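Session 4: Asking learners what they think of their placements

Right, so last time we got as far as who counts as a learner for the tracer survey (everyone who started, including the ones who left before November, please don't drop them). Today is about the questionnaire itself, and I'll be using the Sturnach one all the way through because it's the one I know best and I made half the mistakes in it myself.

Quick recap of the numbers. We sent it to 1,115 apprentices and got 862 back, which I was over the moon with! Then I opened the file and found question 7. Question 7 asked "Was your workplace mentor helpful and available?" and you had to tick yes or no. Well, plenty of mentors are lovely and never there. We had to throw the whole item away. One question, one idea, and if you spot an "and" in the middle, cut it in two.

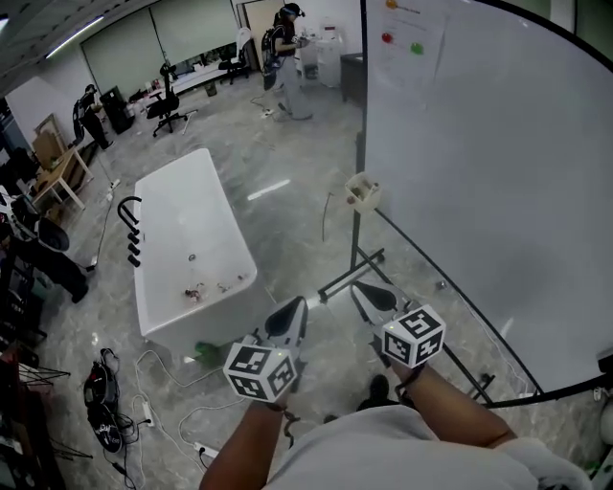 The other thing that went wrong was the scale. I'd used five points for the first page and four for the second, as two of us wrote a page each and then stuck them together at the last minute. Wagner Rocha, who was coding the answers, rang me up quite cross about it, and he had every right to be. Pick one scale and keep it.

Now, open questions. I love them, I always want more of them, and you should have two at most. Learners on a placement are often filling the thing in on a phone in their break, so you get three words and a thumbs up. The Mimar college group put theirs right at the end and got hardly anything. We moved ours up to just after the section on tasks and people wrote proper sentences (some of them very long, and one in Portuguese, which Dirceu Teixeira kindly translated).
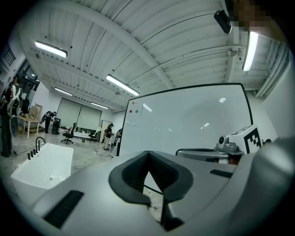
Volume 2, page 31

Piloting. Do it with real learners, and sit next to them while they do it if they'll let you. Colleagues are no good for this, they already know what you mean by "competence". My pilot group thought "off-the-job training" meant being sacked!

For next session, please read the Orlandini chapter on employer surveys, only the first half, the second half is all weighting and we'll do that together. Then write six questions for a trainer who has learners out on placement, and swap them with the person beside you. Mark every word you'd have to explain to a sixteen-year-old. Bring both copies, the clean one and the scribbled one.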